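Westosum stattet 16 Gemeindebüchereien mit neuen Arbeitsplätzen aus
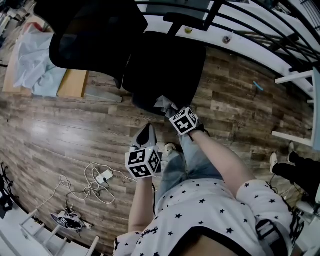
Schwarzer Bürostuhl auf Dielenboden, darüber ein graues Tuch.

Druserholm -- Der Büromöbelhändler Westosum richtet ab März die Leseräume von 16 Gemeindebüchereien im Raum Druserholm neu ein. Der Auftrag umfasst 53 Schreibtische, dazu Drehstühle und Leselampen. Die erste Lieferung geht nach Gerton, die letzte ist für Juni vorgesehen.

Die Büchereien bleiben während des Umbaus geöffnet, einzelne Räume werden tageweise gesperrt. Ausgemusterte Möbel nimmt Westosum zurück und gibt sie -- soweit brauchbar -- an Vereine ab.

»Viele Leser sitzen bei uns mehrere Stunden am Stück«, sagt Projektleiterin Rosaura Huamán. »Die alten Stühle ließen sich nicht mehr verstellen.«

Pressekontakt: Westosum, Rosaura Huamán | © Westosum | Nach oben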